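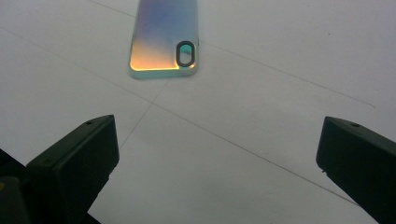 Set the lighting only after every print is on the wall and leveled. The Arkevora track lights are bright enough to change how a print looks, and shiny surfaces are the hardest to judge. An iridescent phone case runs from lavender and pale blue to peach and orange across one small back, with a thin bright line of reflected light near the bottom edge. Metallic and pearl papers can behave in a similar way on a larger scale, so check those prints first and leave the matte ones for last.

## 4. Lighting the prints

**Before you start**

- Turn off the overhead room lights and close the blinds.
- Put the Arkevora controller in Setup mode. The panel shows the code 467 while Setup mode is on.
- Have the hanging plan with you. Lamp numbers on the plan match the numbers on the track.

**CAUTION:** Lamp heads get hot. Let a lamp cool for 20 minutes before you move it along the track or change its lens.

### 4.1 Aiming a lamp

1. Stand the ladder to one side of the print, never directly in front of it.
2. Loosen the collar on the lamp head by a half turn.
3. Tilt the head until the center of the beam falls on the center of the print.
4. Tighten the collar by hand. Do not use pliers.
5. Climb down and look at the print from the front, then from the left and the right.
6. If you see glare on the glass, slide the lamp one notch along the track and repeat steps 2 through 5.

**Note:** Prints on unglazed canvas rarely show glare, but they do show every ripple when the light comes in at a steep angle. Use two lamps at low power for wide canvas pieces.

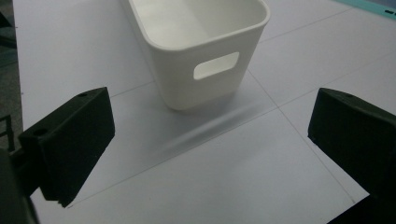 ### 4.2 Setting the level

1. Select the lamp on the controller and press **Level**.
2. Start at 2 and go up one step at a time.
3. Stop when you can see detail in the darkest part of the print. For black and white work, check hair and dark clothing.
4. Press **Store**. The lamp blinks once.
5. Move on to the next lamp on the plan.

If neighboring prints look uneven, lower the brighter one. Raising the dimmer one tends to push the whole wall up, and you will have to start over.

### 4.3 Color filters

Ikonen warm filters fit all lamp heads in the Stirnow rooms. Older Plononico filters fit only the short heads and will rattle in the long ones. Hold filters by the rim and slide them in with the printed side facing the lamp.

### 4.4 Leaving Setup mode

1. Press and hold **Store** until the code clears.
2. Turn the room lights back on and walk the full route from the entrance.
3. Write the final levels on the back of the hanging plan.

If the panel shows error 121, a lamp has come loose from the track. Turn off the power at the wall, reseat the lamp, and turn the power back on. Stored levels are kept.

Send changes to this section to Tolera Tamiru. Last revised Mar 1, 2018.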